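Staff information on the two-arm sorting cells. Issued by the Renthorpe Returns Center, Department of Workplace Operations, Nov 23, 2021. Questions not covered on this page may be sent to Parvaneh Sadeghi in Personnel or raised with a shift lead.

# Frequently Asked Questions: Automated Handling at Renthorpe

## General

**What is being introduced?**

The center is introducing two-arm cells for the handling of small returned household goods. Each cell has a left arm and a right arm mounted at the front edge of a table. The arms pick up items and set them down again in a fixed arrangement so that the items can be graded. Flashlights are the first product family. The software that directs the arms is called Stovus and is supplied under a service agreement with Chauvin.

**Which parts of the building are affected?**

Only the small goods benches on the lower floor. Receiving, textiles, large appliances and outbound packing continue as before. The Urnex scanning stations remain in use at every bench, including those next to a cell.

**Why was this work chosen?**

The injury log showed that small goods sorting accounted for most reports of wrist and shoulder strain at the center. It is also the post with the highest rate of transfer requests. The employee forum asked in September that it be considered first, and management agreed.

## Jobs and Pay

**Will positions be eliminated?**

No position will be eliminated as a result of the cells during the term of the current labor agreement. The small goods group has 40 employees. Of these, 30 will remain on the benches and the others will be offered posts as cell attendants, graders or receiving clerks. Placement is by application first and by seniority after that.

**Does a cell attendant earn a different rate?**

Yes. The attendant post is paid at Grade 2 from the first day of training. Employees who return to the benches within the trial period go back to their former grade with no break in service.

**May I decline a transfer?**

An employee may decline. The refusal is not recorded in the personnel file and does not affect scheduling — this point was raised at several of the floor meetings and is now written into the transfer form.

**What happens to piece bonuses?**

The piece bonus for small goods has been replaced by a shift allowance. Employees who averaged more under the old bonus will receive the difference until the next annual review. Nazanin Bakhtiari in Payroll can provide an individual statement on request.

## Daily Work

**What does an attendant do?**

The attendant lays out the items, starts the cycle, and takes over when an item is dropped or cannot be gripped. The attendant also clears the table at the end of the run and enters the result at the Urnex station. Grading decisions are still made by people. Stovus does not decide whether an item is resold, repaired or recycled.

**How long is the training?**

Training is held on paid time and covers start and stop procedures, layout of items, and basic fault reports. Trainees must score 85 or higher on the written check. The check may be taken again as often as needed.

**Am I expected to keep pace with the arms?**

No. Cell output is not used to set targets for the benches or for individual attendants. Esmaeil Taheri, who represents the small goods group, receives the same weekly output figures as management.

**Who may reach into a cell?**

Only a trained attendant, and only after the arms have been stopped at the main switch. A stop made through the Stovus screen is not sufficient. Cleaning staff should ask the attendant to stop the cell before wiping the table or the mounting plate.

**Are employees recorded?**

The cameras on the arms are used to locate items. Recordings may be reviewed after a fault. They may not be used for attendance, discipline or performance review.

## The Flashlight Cell
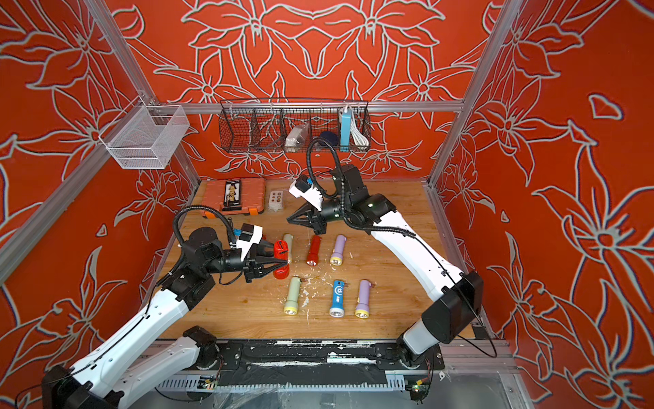
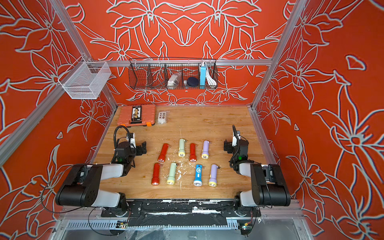

Two arms, one table, flashlights laid with their lens ends toward the front.
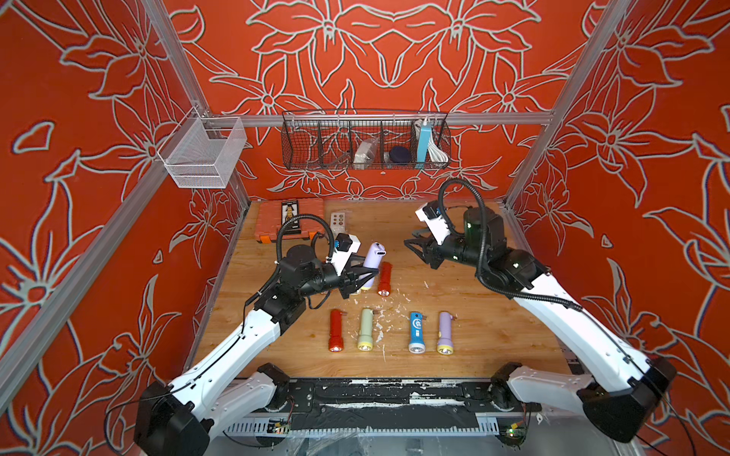
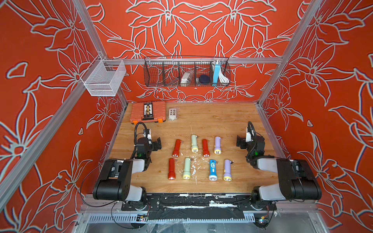 Staff Information Series, Issue 2

**How are the flashlights to be laid out?**

The standard layout is two rows of four, with every lens end pointing toward the front of the table. The second and fourth photographs show it with both grippers empty. Colors may be mixed.

**Do both arms lift at once?**

They can, but often one holds an item while the other waits open. In the first photograph the left gripper has a red flashlight, and in the third it has a lavender one.

**May other items be left in the cell?**

Items in the wire baskets and at the back left of the table may stay there during a run. The middle of the table is reserved for the goods being handled. Drinks and personal phones are not permitted inside the enclosure.

**Whom do I contact about a fault?**

Mojtaba Pakzad, cell maintenance, during the day shift. On other shifts, stop the cell, tag it, and leave a written report for Golshifteh Safavi in the lower floor office. Benches next to a tagged cell may continue working.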